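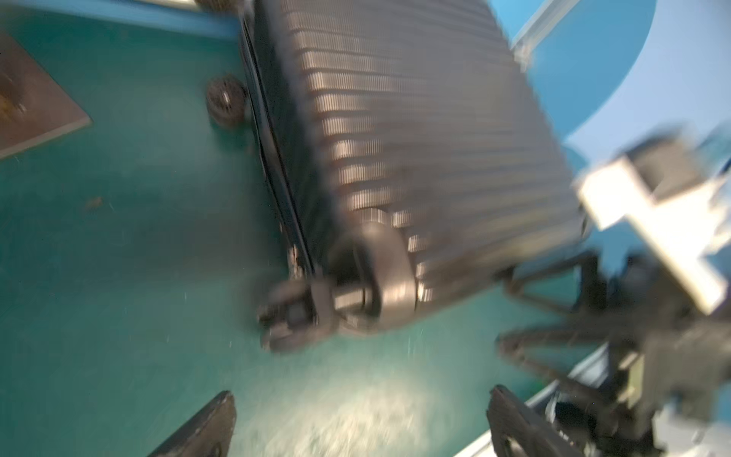
A suitcase on the mat at Bronlow, from the wrist camera, with a second arm at right. Much of it is blurred.

Keep the blurry ones

by Peiyu Ding

When people find out I collect demonstrations for a living, they want to know how many. How many hours, how many runs, how many objects. The people who pay for the work ask the same thing. I think the count is the least useful thing we report, and I'd like to see us stop putting it on the first page.

A demonstration, in our shop, is one person driving the arms by hand through one job while everything gets recorded. The system learns from the recordings. At Bronlow we spent most of May on luggage. By the end we had 282 runs we called good, and a folder of others we called bad. I was the one who wrote the rule for sorting them, and I now think the rule was wrong.

The rule was simple. If the wrist camera was smeared for more than a short stretch, the run went in the bad folder. If the operator missed a grip and had another go, it went in the bad folder too. What was left looked very tidy. It was also nearly all the work of three operators, the ones with slow, careful hands, working on the cases that gave the least trouble.

A hard-shell suitcase is an awkward thing for a pair of small arms. The ribs catch the light. The wheels stick out where you don't expect them. From the wrist camera, a case close up is mostly stripes, and when the camera or the case is moving the stripes run together. That is what the job looks like from there. A system trained only on sharp pictures will meet the smear the first time it works at normal speed, and it will have no example of what a person did next.

The retries are a bigger loss. When I went back through the bad folder I found 22 runs where the operator's first grip slid off the shell and the second one held. Each of them shows what to do after a mistake, and we had no other source for that. You can't easily ask someone to make a real mistake on purpose. We tried it, and they act it out. The hand opens too early and the recovery is too neat.

I've heard the other side of this from people I respect. A team at Dendgate throws out anything with a fumble in it, and their argument is that a learner copies what it is shown, so if you show it fumbling you'll get fumbling. That's a fair worry. Put in a whole run where the operator dithers over the case and you probably will teach dithering. But the answer is to label the parts. Mark where the grip failed and where the recovery starts, and train on the recovery. It takes an operator about 5 minutes a run with the Pivley tool, and most of that is waiting for the video to load.

What it does cost is money and patience, and I won't pretend otherwise. Labelling is dull. Good operators would sooner be driving, and the budget line for it is always the first to be cut. Given the choice, I would take fewer runs with the labels done over a bigger pile without them.

I'd also like the mat left alone between runs. We used to wipe it down and square everything up before each recording, as if company were coming. Scuffs and glare will be there wherever these arms end up working. So will the odd crumb of something.

We start the next round on soft bags, using the Jelínek fixtures. I've asked for one folder this time, with notes on each run about what went wrong and when. The report will still have a total in it. I've put it on the last page.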